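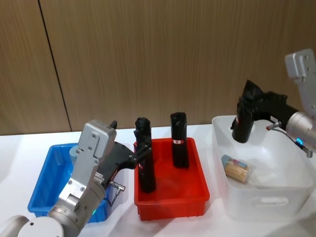 Please Stop Adding States

2023-06-23

Every robot program I have been asked to rescue had a state called RECOVER. Most of them also had RECOVER_2. The worst, which I inherited in January along with a chair that wouldn't stay up, had RECOVER_FINAL, and from RECOVER_FINAL you could get back to RECOVER.

I have written this kind of thing myself, so I can speak with some authority about how it happens. You begin with a tidy little diagram: look, reach, close, lift, move, open. It has six boxes and looks wonderful on a whiteboard. Then a grasp slips, and you add a box. Then the second arm wants the same bit of air as the first, and you add a box for waiting, and another for getting tired of waiting. The program I took over for the Pandimard sorting job had 544 transitions. Lionel Fleury, who wrote a good share of them, could explain any single one. He was less comfortable with two in a row.

My complaint is that we treat the state machine as the place where knowledge about the world ought to live. It's a terrible place for it. A transition that says "if the gripper closed further than expected, go back to look" contains a belief about the size of the object, a belief about where the object went, and a belief about what the other arm is up to. All three are written down as a single arrow.

Take trash bag rolls, on which I have now spent more of my working life than I planned. To a person they are dull cylinders. To a depth camera, shiny black plastic is a rumor. The points come back with holes in them, and whatever fits cylinders to the points does its best with what is left. If your planner wants one pose and gets one pose, it will act on it with complete confidence.
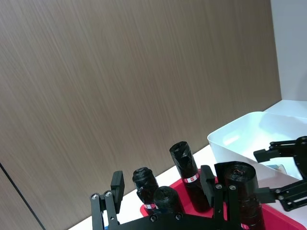 Four rolls in the red tray, the second arm over the white bin.

What we should pass around is the doubt. Let perception hand over several candidates with weights, and let the planner pick the grasp that survives the most of them. It's an old idea and it costs some compute. Peter Krajčí, who maintains our planner and guards its cycle time like a family recipe, objected to this at length. We tried it anyway, and I deleted 5 recovery states in one afternoon – a personal best.

The usual defense of the big diagram is that you can read it. Print it out, people say, and you can see what the robot will do. I did print ours. It needed tape. The log viewer, on the other hand, is an ugly thing we built under the name Caltivari, and it shows what each arm believed at each tick. I have learned more from scrolling through that than from any diagram, and I say so as someone who picked its colors.

Keep a state machine if you must. Mine now has one for startup and one for shutdown, where the world can be trusted to sit still for a minute. For the middle part, please write down what you think is true and how sure you are, and let the next step follow from that. And if you find yourself typing RECOVER_2, go for a walk first.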